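3. How people pick a dentist, and why they stay

Figure 1. Gray open-topped bin on the work surface.
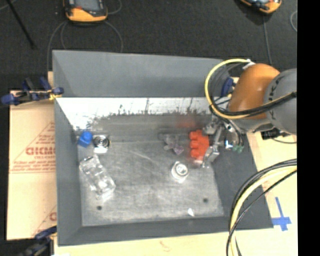

I started this part of the study thinking it would be the easy bit. We had 3,756 new-patient forms from the Dudov and Tommont practices, and every one of them had the same line near the bottom: "How did you hear about us?" I figured I'd sort the answers, make a table and be done by Wednesday. Well, no! People write all kinds of things on that line. They write "my sister," they write "the sign," they write "tooth hurts." Nazma Jayawardena and I ended up reading the forms out loud to each other across her desk, and we sorted the paper ones by hand before we typed anything in. Everything went into one pile together. That was our first pass, one large group called "somebody told me," and it was far too large to be any use. So we split it up by who the somebody was.

Family came out well ahead of friends and coworkers, which I had expected, but the direction surprised me. I had assumed parents would bring their kids in. Plenty did, of course, but we also saw a lot of grown children sending their parents, usually after the parent had gone years without a checkup. One form from Tommont just says "my daughter made the appointment and drove me." I liked that one so much I read it to the whole office.

3.1 The phone calls

Forms only tell you why somebody came the first time. To find out why they came back (or didn't), we picked 1,000 patients from the full set and called them. Hnat Polishchuk made most of the calls, in the early evening, when people are home but haven't sat down to eat yet. He has a very patient phone voice. Of the 1,000, we reached 700 who were willing to talk, and I think that's a pretty good haul for a phone survey about teeth.

We kept the script short. Hnat asked whether the person still went to the same office, what they remembered about the first visit, and whether anything had almost made them leave. That last question did most of the work. People who had given one-word answers up to then would suddenly talk for ten minutes about a bill they hadn't understood, or a hygienist they loved who had moved away.

What they remembered about the first visit was hardly ever the dental work. They remembered whether someone at the front desk said their name. They remembered waiting, and they remembered being told how long the wait would be (or not being told, and they were still sore about it). A number of parents brought up the fact that the dentist spoke to the child first. When the treatment itself came up, it was nearly always because it had hurt less than they feared.

3.2 What we did with the answers

We coded the calls using the Zinchenko scheme, with one change. The scheme lumps cost and insurance together, and our callers clearly didn't. Someone can think the price is fair and still be furious that the front desk couldn't tell them what their plan would pay. So we made those two separate codes. Nazma and I each coded every call without looking at the other's sheet, then sat down and argued over the ones that didn't match. Most of our arguments were over what counts as "friendly." I wanted to include being on time and she didn't, and she won.

I should say something about the Trurkevier office here, too. It opened in December, partway through our calling, and a few of our patients moved over to it simply for the shorter drive. We counted them as staying, seeing as it shares records and two of the same dentists with Tommont. A stricter reader might count them as leaving. We ran the comparison in the next section both ways, and the order of the reasons came out the same, though the gap between front desk complaints and insurance complaints got a little smaller when the movers were counted as gone.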